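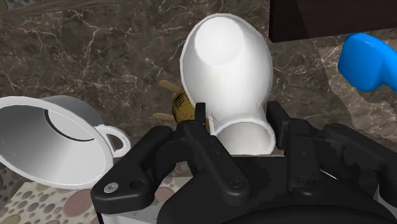 Why do rents stay high in a town where new apartments keep going up?
Mostly because the new units open slowly and at the top of the price range, while the people looking hardest are shopping near the bottom.

Home News Property Features Subscribe

Samside has added 200 apartments in the past two years, most of them in the blocks behind the old rail yard. Asking rents have not dropped. Yuzuki Mizuno has been renting there for nine years and has moved three times, each time a little farther from the center.

"I went to see one of the new places," she says. "It was fine. It was also a third more than I pay now."

Her current building, on the Nivmont side of the river, has 32 units. When one comes up it is usually gone by the weekend, often to a friend of someone already living there. The listing never reaches the websites, so it never shows up in the figures people quote when they argue over how tight the market is.

Cheuk-hei Wan manages rentals for three owners in the area. He says the new blocks lease in stages. An owner with 70 finished apartments may advertise 16 and hold the others until those are signed. Lenders look at the rent on the lease, so owners would sooner give a free month than lower the monthly number.

"A free month is gone after a year," Wan says. "Then the tenant gets the renewal letter and it's the full amount."

He expects some of that pressure to ease as the first leases in the rail yard blocks run out -- tenants who took the free month are already calling him to ask what else is around. Older buildings may feel it next, if enough people trade up and leave cheaper places behind. He has seen a little of this since December, mainly in two-bedrooms.

Mizuno is not waiting for it. Her lease is up in the spring and she plans to ask for two years at the same rent. She has kept every receipt for the repairs she paid for herself, and she has a meeting with the owner on Tuesday.

Related
Amano Street parking plan goes back to council
What a renewal letter has to tell you
Cernlow: small town, long waiting list
Buying with a friend: who owns what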